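跟Devendra Agarwal聊收纳：先把桌面腾出来再说
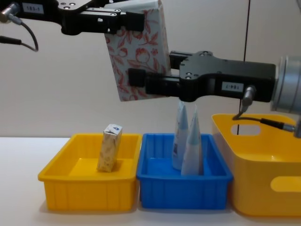 我跟Devendra约的是Saturday上午，结果他一大早就发消息说，你别空着肚子来，也别带礼物，尤其别带杯子。我到了才明白杯子那句是什么意思：他家厨房最上面一层柜子，以前塞的全是别人送的马克杯，去年清掉了大半，剩下的几个他每天轮着用，多一个都嫌挤。

Devendra现在的本行是帮人整理屋子，挂在一个叫Fikstead的小工作室名下，平时接的多半是小户型，两口人、三口人，偶尔有老人独居的。他中文说得很溜，就是一着急会把“收纳”说成“收拿”，他自己也知道，懒得改了。我本来准备了一张纸的问题，坐下来先问了最俗的那个：普通人家里最该先收的是哪儿？

他想都没想：“桌子。所有平的地方。你看人进门，手里有什么就往平的地方一放，纸巾、药膏、牛奶、快递单子，全在那儿。柜子里面乱，你关上门还能过日子。桌子乱，你吃饭都得先推开一块。”

我说我家就是这样，餐桌有一半常年是“待处理区”。他笑得很大声，说大部分客户也管它叫这个名字，还有人叫“中转站”，叫了好几年，也没见谁中转出去。

他的办法说起来特别土，就是浅盘子。塑料的，颜色要鲜艳，边不要太高，一眼能看到底。他从柜子底下抽出来一摞给我看，黄的蓝的都有，边上带着一道一道的竖纹，说是手湿的时候也好拿。“很多人一说收纳就去买带盖的盒子，白的，一模一样的，还买标签机。好看，拍照好看。过两个礼拜你再去看，盖子都掀着，东西都在盖子上面。”

我问他，那颜色有讲究吗？我以为会听到什么色彩心理学，结果他说没有，能分得清就行。他给客户家定的规矩一般是一个颜色管一类：吃的喝的一个颜色，抹的擦的一个颜色，剩下的不知道归哪儿的给一个大的。颜色定了就别换，换了全家都要重新记一遍，最后谁也不记。

“管状的东西最麻烦，”他说到这个很来劲，“牙膏、护手霜、药膏，躺着放就会往下钻，钻到最底下，你就以为没有了，再买一支。我在一家人的浴室里找出来一堆开了口的护手霜，女主人说她一直以为是她妹妹拿走的（她妹妹后来听说了，很生气！）。所以我让他们站着放，能站的都站起来。站起来你就知道有几支。”

我说站不住怎么办。他说那就放窄一点的盘子，挤着站，或者靠着边上。盒装的饮料也一样，站着，歪一点没关系，别倒就行。他对歪这件事特别宽容，反复讲了好几遍，说他见过太多人因为摆不整齐就干脆不摆了。

聊到这里他起来烧水，我趁机看了看他的冰箱。门上贴着一张单子，写着下周要去的几家，字很潦草。他说以前用过软件记，一个叫Clerkero的，同事推荐的，排日程挺方便，就是他每次在客户家里戴着手套没法点屏幕，后来还是回到纸上。

水开了，我们说到纸巾盒。我原来没打算问这个，是他自己提的，他对纸巾盒有一套很长的理论。

“纸巾盒是个公共的东西，”他说，“它不属于哪个盘子。你把它放进盘子里，一个盘子就满了，而且每个人都要来抽，抽的时候把旁边的东西带倒。可是你把它随便放，它就到处走。早上在餐桌，晚上在沙发，半夜在床头，第二天感冒的人满屋子找。”

那怎么办？他的答案是，桌子收完以后，最后再放它。先把别的都归了位，看哪里空着，纸巾盒就住哪里，住下了就不要动。一盒不够就两盒，一个房间一盒，总之不要让它搬家。他还喜欢买印花的，花越大越好，说素色的在白桌子上容易看漏。他太太嫌土，两个人为这个拌过嘴，现在的结果是客厅听他的，卧室听太太的。

我问他是怎么入的这行。原来他最早在一家叫Venico的家居店做仓库，每天干的就是分拣和上架，一干几年。有一回盘点，一个仓位对出来3,538件小东西，系统里却只认其中的一部分，他和同事蹲在地上重新分，分了一整夜。“那一晚上我就学会了一件事，东西要先放进大的类，再放进小的类。你反过来，先想小的，就永远在想。”他说有的客户会拿着一个发卡问他，这个算饰品还是算洗漱用品，问得很认真。他的回答永远是：你先放进去，放进哪个都行。

从店里出来以后，他先是帮朋友搬家，搬着搬着就有人专门叫他来“搬完以后那一段”，也就是拆箱子。拆箱子他最喜欢，箱子里的东西没有位置，怎么安排都是新的。他不太喜欢的是住了很久的房子，每样东西都有人护着。

我让他讲一个印象深的。他讲的是一位姓Luo的老先生，一个人住，厨房很小，桌上堆得只剩放一只碗的地方。女儿请他去的，老先生不同意，坐在旁边盯着，谁动他的东西他就咳嗽一声。Devendra说他那天上午几乎什么都没扔，就把几个浅盘子放在桌上，问老先生：“您觉得牛奶应该住哪个颜色？”

“他说黄的。我说好。那药膏呢？他说蓝的。我就按他说的放。后来他嫌我慢，自己动手了。”讲到这儿他停下来喝了口茶，“中午他女儿回来，看见她爸站在那儿指挥我，说纸巾不要放那边，放这边。”

老先生后来还打过电话来，问那种盘子有没有红的。没有，他找了几家店都没有找到，最后给他送了一个大号的黄的，老先生收了，说颜色重复，意见很大。

说到花钱，我也好奇请他收一次贵不贵。他不肯让我写具体的价，说每家不一样，写了以后有人拿着文章来砍价。不过他说了一笔自己的账：刚开始做的时候，他花了1,491块给自己家买各种收纳用品，抽屉分隔、旋转架、能挂在门后面的那种布袋子，现在还在用的没几样。后来就只买盘子了，便宜，摔了不心疼，旧了可以拿去垫花盆。

我问，那自己在家收，一个人弄得过来吗？他说可以，有人搭手更快。一个人拿着东西，另一个人看着往哪儿放，手上的人不用想，看的人不用动。他和太太每周收一次餐桌就是这么分的，连放两首歌的时间都用不了。“吵架的时候除外，吵架的时候一个人收。”

还有几条是他边收茶杯边说的，我记得很乱，照原样抄在这里。盘子不要装满，留一点空，明天还有新的东西进来。大的那个盘子里的东西，礼拜天晚上要倒出来看一遍。小孩的东西单独一个颜色，让小孩自己挑颜色，挑完了不许反悔。盒子上的日期朝外。空盒子当天就压扁，别留着“说不定有用”，他说这五个字他在客户家听得耳朵都起茧了。

我临走的时候问他，有没有什么是他自己也收不好的。他指了指门口的鞋，我一看，确实，一大堆，左脚右脚都不在一起。

“鞋我放弃了，”他说，“鞋你别写。”

我说我肯定要写。他想了想，说那你写上，大部分是我太太的。他太太在里屋喊了一句什么，我没听清，他脸红了，改口说一半一半。

回家以后我把餐桌收了一遍。没有他那种盘子，先拿了两个烤盘顶着，一个放吃的，一个放抹的。护手霜站起来一数，比我以为的多。纸巾盒最后放在靠窗那个角上，到今天早上还在那儿，我先生伸手够了一下没够着，问我能不能挪过来一点，我说不能，Devendra说的，住下了就不要动。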